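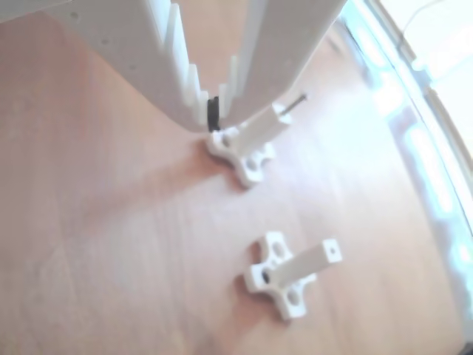

Murnano - ficha de datos de las piezas en cruz

Versión revisada por Meifang Meng, 14 de abril de 2021

Qué contiene

Registros de manipulación de unas piezas blancas de plástico sobre una mesa de madera. Cada pieza tiene una base en forma de cruz, con lóbulos redondeados y agujeros, y un poste rectangular. El pasador metálico va en el extremo del poste. El archivo STL se llama Jikitz y lo mantiene Ciltarska, que lo anuncia como "montaje sin ajuste". Yo no lo daría por hecho. De las primeras 8 piezas que imprimimos en enero, 2 necesitaron lima para que entrara el pasador.

Qué no contiene

No hay medidas de fuerza ni de peso. Tampoco hay una definición seria de "bien colocada": la etiqueta la puso una sola persona, a ojo, y en los casos dudosos yo habría puesto otra cosa.

Tamaño

Son 4000 registros. De ellos, unos 300 repiten la misma posición inicial con cambios mínimos, así que el número grande impresiona más de lo que debería. Quien entrene algo con esto y presuma de generalización, que mire antes esos duplicados.
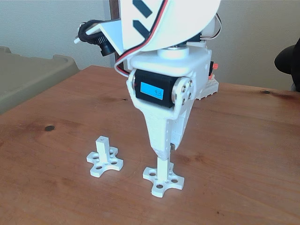

Etiquetas

de_pie: la pieza se apoya en la cruz.
tumbada: el poste toca la mesa.
sin_pasador: el agujero del extremo está vacío.

La tercera puede acompañar a cualquiera de las otras dos. El script de Dai no lo admite y se queda con la última que lee - está avisado y sigue igual.

Problemas conocidos

Blanco sobre blanco: cuando dos piezas se solapan, el contorno de los lóbulos se pierde. Las sombras sobre la madera confunden a cualquier umbral sencillo. La veta también da falsos bordes.

Uso recomendado

Pruebas de detección y poco más. Para evaluar inserción haría falta medir antes la holgura de cada agujero, y ese trabajo sigue pendiente.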